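Curkside Bench Kit for Two-Arm Builds
Sold by Stavlow, packed at the Clernness shared workshop

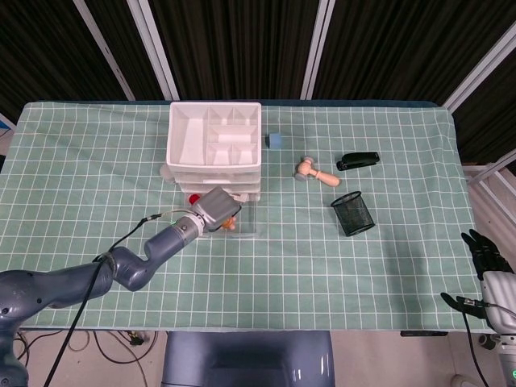

The kit covers the things most people end up buying one at a time after the arms are already bolted together: the cloth, the sorting pieces, the cable ties and the mounting hardware. It does not include arms, grippers, hands or a controller.

In the box
Grid-printed tablecloth
Drawer organizer with divided top tray
Clear box
Set of small practice objects
32 cable ties, reusable
19 hex bolts with washers, plus the key to fit
Printed setup sheet

Setup
Bolt the arms down first, then lay the cloth. Line up the grid with the front edge of the table and tape the corners on the underside. A cloth that shifts will throw off any positions you have saved, so check it again after the first long run.

Leave slack in the gripper cable at the elbow. Aileen Mercado, who put the kit together, runs hers along the outside of the arm and ties it below each joint. Tying across a joint wears the jacket. She replaced two cables before changing the layout.

Start with the organizer close to the middle of the table and slow the arm down for the first few picks. Small blocks are the easiest. Long-handled objects roll or swing when gripped off center, and a stapler is heavier than it looks for a light gripper.

Compatibility
The bolts fit the Nedeljković base plate and our own. Other plates may need drilling. Maximum load on the organizer's top tray is 400 grams.

Spares
Cloths, bolts and ties can be ordered separately. Cable ties also come in bags of 1,000 for shared shops. The setup sheet was revised in May and the new version is free with any spares order. Kits packed before then have the older sheet, with the elbow slack marked too short.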